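Wirkik Players Board > Casino floor talk > Slots and video poker

Topic: Full pay video poker at the Gruvard, go while it lasts!

cherrybar_zuc
July 11, 2018

Just got home from two nights at the Gruvard in Clamham and I have to share, because I've been whining on this board for ages that there's no decent video poker left in driving distance. They have a bank of 9/6 Jacks or Better at quarters! Back wall, past the buffet line, next to the change booth. Nine for the full house, six for the flush, I checked every screen twice. Played four hours the first night and finished $68 up, then gave most of it back the next morning, and I loved every minute of it. Drinks were quick too.

The slot club is still the old Sandoval card, so if you have one from the riverboat days bring it along. Mine still had points on it.

Azucena Serrano

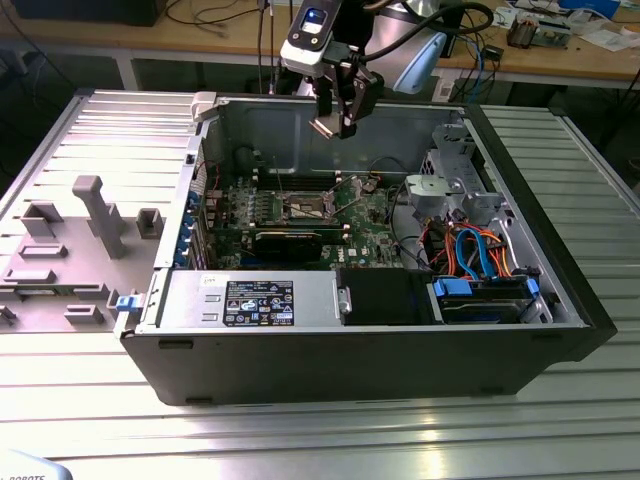 Do you have to bet five coins a hand to get the good return on these?
You need the fifth coin to get 4,000 for the royal, and with fewer coins it only pays 250 per coin, so drop to a smaller denomination before you drop coins.

That came up in my messages before I'd even finished posting, so I'm putting it up here for everybody. The other thing people ask is whether the machines take paper tickets. They do, and the kiosk by the front doors cashes them up to $400. Over that you go to the cage.

---

dealtpair

Nice find, but I wouldn't tell people to drive out for it. 9/6 Jacks is 99.54 percent with perfect play and most folks don't play perfect. Half the people I see on those machines hold a kicker with a low pair. At quarters with the points they give, you're still the underdog.

---

cherrybar_zuc

Sure, I know I'm the underdog! I'm also the underdog on the penny slots, and by a lot more. If I'm going to sit somewhere for an evening with a ginger ale I'd take 99.5 over whatever the dragon game is paying. And I do practice, I have the strategy card taped inside my phone case. The only hand I still get wrong is the suited ten-jack stuff against a high card.

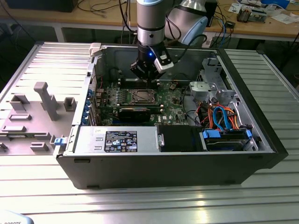
Anyway, the progressive. Three of the machines on the end are linked and the royal meter was at around $1,157 when I left, which is only a bit over the normal $1,000, but it goes up while you watch. I didn't hit it, obviously, or this post would be in all capitals. Closest I came was four to the royal in hearts, dealt, and I drew the two of clubs.

---

mendoza_holds

Ezequiel here, I live ten minutes away. Small correction, the linked ones are NOT 9/6. They're 8/5 with the meter on top. Look at the flush line again. You'd need that royal a good deal higher before it catches up with the plain machines beside it.

---

cherrybar_zuc

Are you sure?? I looked at those pay tables. Well, I looked at the ones I played on the first night, and the linked ones I only sat at on the second morning, before coffee. Hmm.

---

mendoza_holds

Pretty sure. I played there last week. It's been 8/5 on the end as long as they've had the meter up there.

---

dealtpair

And this is my point. The plain ones bring people in and the meter takes it back.

---

tumbleweed157

dealtpair you say this in every thread lol. Some of us like a meter. I've hit one royal in my life and it was on a linked machine, $1,400 and change, and I wouldn't trade it.

Does anyone know if the hotel is any good? We'd be coming with my sister and she doesn't gamble at all.

---

cherrybar_zuc

Okay, I'll give Ezequiel that one, so everybody please stick to the six or so plain machines nearest the booth and read the flush line first. That explains my second morning!

Hotel is fine, clean and a little tired. Ask for the side away from the road. Your sister will want the pool, it's heated and it was almost empty both days I went down there. Breakfast is better at the diner across the street than at the buffet, they do a green chile omelet I'm still thinking about.

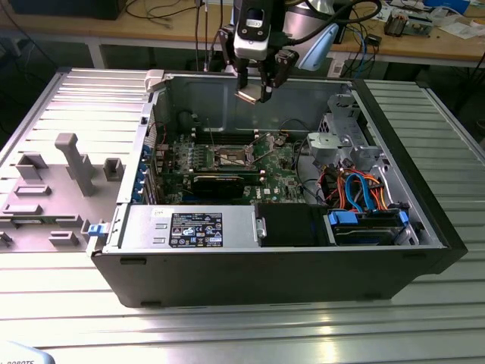 Also if you go midweek they have a 2 for 1 coupon on the dinner buffet, but you have to swipe your card at the promo kiosk first and then take the slip to the host stand. I forgot the slip the first night and paid full price. The prime rib was worth it either way.

---

tumbleweed157

Perfect, thank you! We'll go later in July. Is the poker room open again?

---

mendoza_holds

Weekends only, and one table of it. Low limit hold'em, friendly bunch. Get your name on the list before dinner or you'll be standing there until ten.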